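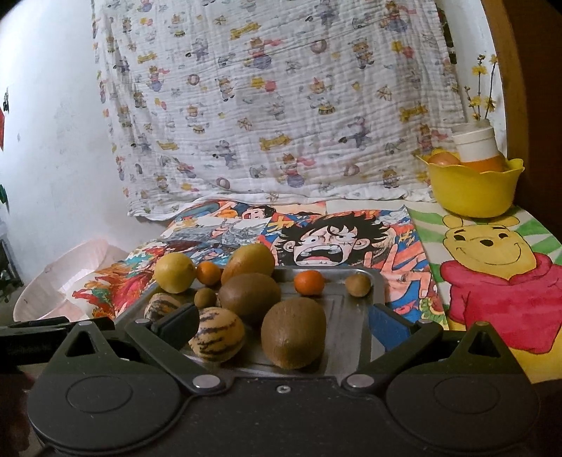
Kiwis, pepino melons and citrus on a metal tray.

Gestport adds pepino melons to Bolero fruit trays

PRULLOV, February – Gestport will add striped pepino melons to its Bolero line of mixed fruit trays starting Monday. The trays also carry kiwis in different sizes, lemons and small orange citrus.

The fruit is supplied whole by Chaturvedi, a grower and packer that has worked with Gestport for 9 years. Bolero trays go to 80 offices and break rooms in the Prullov area. Orders placed by 2 p.m. are delivered the next working day.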